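Can a machine fetch you a glass of water yet?

Chores are the best test of robots I know, and getting a drink is a great little one. A cup, a dispenser, two taps, done!

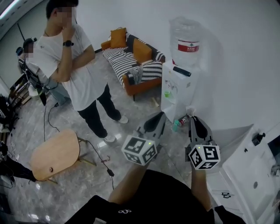
2 min read

Zeko's newsletter asked readers which chore they'd hand over first, and 355 of the 628 who wrote back picked something in the kitchen. I get it! But a cup is light and tips easily, and the gripper has to work in a tight little recess without bumping
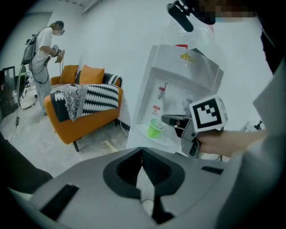

the taps. People do this half asleep. Machines still need a lot of practice, and I love watching that practice get closer to real homes, sofa and all. My guess is water first, laundry much later.

Eglė Sproģis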